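Clarno bench, March, 7:40 a.m. start

Carrying on from the last entry on the winter van kit for the Stumville to Flommont road. Weather outside minus 14 and steady, light wind from the west. Shop thermostat turned down to 5 overnight so the stoves and batteries had a proper soak. Logbook for the van is in the green binder, not this one.

Questions for this block of work:

1. How much fuel does a two-person crew need in the van to sit out one night at the summit pullout with the engine off.
2. Whether the starter battery will still turn the engine over in the morning if the bunk heater has run all night.
3. Whether the tire pressures we set in the shop are any use once the van has been outside for a few hours.

Route figures, so they are in one place. Odometer at the Stumville gate read 3,282 on the trip meter (not reset since the autumn run, left as is). Summit pullout elevation on the sign is 1,075 m. Last fuel before the pass is Kourkoulas, and the pumps there close in the evening, so the plan is to fill at Stumville and treat Kourkoulas as a top-up only. No cell signal from the second bridge to the Flommont side. The sat messenger had a clear fix at the summit on the autumn run but took several tries in the trees lower down.

Fuel and water

Old rule on the kit sheet was one small canister per person per night. Anayeli's note from the January trip says they ran out while melting snow for breakfast. The sheet assumes liquid water, and nobody planning a winter stop should assume that. The jugs were slushy by midnight on that trip and solid at the cap by morning.

Changes made to the sheet:
Water jugs filled to three-quarters and stored upside down, so the ice forms away from the cap.
One jug rides in the cab, two in the back.
Canister stove stays in the kit for autumn. Liquid fuel stove replaces it from first snow to the end of March.
Fuel bottle filled to the line only. Spare bottle goes in the outside box, never in the sleeping area.
Stove is used outside or under the open rear door. Melting snow inside the closed van is off the list for good. CO alarm tested this morning, alarm sounded on the test button, new cells fitted.

Melt procedure, for whoever does the next trip: start with a cup of liquid water in the bottom of the pot, add snow a bit at a time, lid on. Dry snow in an empty pot scorches and the water tastes of it. Pack the pot twice as often as seems necessary and keep stirring.
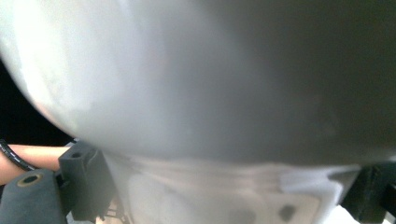 Curved grey surface, close up.

Battery

Load on the bunk heater is mostly the glow phase at start-up, after that the fan and the fuel pump. Cycling it on and off through the night is harder on the battery than leaving it on low. January crew cycled it. Their morning start was slow, two attempts.

Set-up for the next run is heater wired to the house battery only, with the link relay open when the ignition is off. Found the relay was wired so that it stayed closed with the accessory socket in use, so a phone charger left plugged in would tie both batteries together all night. Moved the sense wire to the ignition feed. Checked with the meter: link opens with key out, closes with key in, with and without a charger plugged in. Drawing in the binder is now wrong at that point and needs redoing.

Battery posts cleaned, negative clamp was loose enough to turn by hand. Could account for the slow start by itself. No way to separate the two causes now that both are fixed, which is poor method on my part. Should have done the clamp first and run a cold start before touching the relay.

Jump pack lives in the cab footwell and comes into the sleeping bag overnight.

Tires

Set all four at the placard pressure inside, then rolled the van out and left it. Rechecked at 11:15 a.m. with the same gauge, all four under placard. No surprise in the direction of it, but the kit sheet says to check pressures "before departure" and does not say where the van should be parked when that is done. Reworded: set pressures outside, cold, before driving. Gauge goes in the door pocket. Compressor hose is stiff as a stick after an hour in the outside box, so it moves to the cab with the jug.

Chains tried on the rear axle with gloves on. First side went badly, the inner hook was twisted and had to come off again. Second side was fine. Time limit on the sheet is 40 minutes for the pair including laying out the mat, met with room to spare, but that was on level concrete in daylight. Repeat in the dark on the gravel lot before anyone signs it off. Tensioner on the left chain has a bent cam, replace.

Road notes

Anayeli phoned the highways line for the Flommont side. Winter tires or chains in the vehicle required until the end of the season, avalanche control closures posted with short notice. A closure between the two gates means waiting at whichever gate you are behind, so the overnight kit goes on day trips as well. Added that to the front page of the sheet.

The lower viewpoint past the second bridge is not ploughed. Last trip they parked on the shoulder to photograph the frozen falls, and the shoulder is soft under the crust. Struck from the list of stops. Summit pullout is ploughed on the west half only.

Open items

Left chain tensioner.
Redraw relay page in binder.
Cold start with house battery run down to see what the starter battery does alone.
Second shovel. The folding one flexes at the joint in wind-packed snow.
Candles in the kit are the scented kind, swap for plain.
Ask Anayeli for the January fuel weights if she still has them.

Stopped 4:20 p.m. Van left outside, plugged in, block heater on the timer.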